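Ovix Tilt Guard, part 3053

We love this little add-on! It tackles the fault owners reported most after October: a knock to the head mount leaves the robot's view leaning, and the arms carry on reaching as if all were level.

Tilt Guard compares the view with the body sensor and stops both arms at 14 degrees of mismatch.

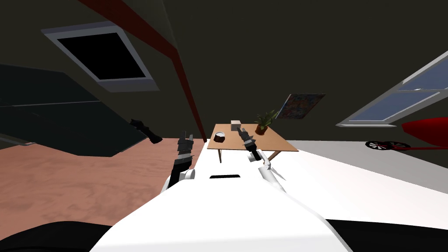 Before you fit it

Switch off at the wall and keep hands clear of the grippers. If the arms stop again after a restart, leave the robot off and ring us.

Flollent Robotics, Flumdale | Contact | © 2023 | Back to top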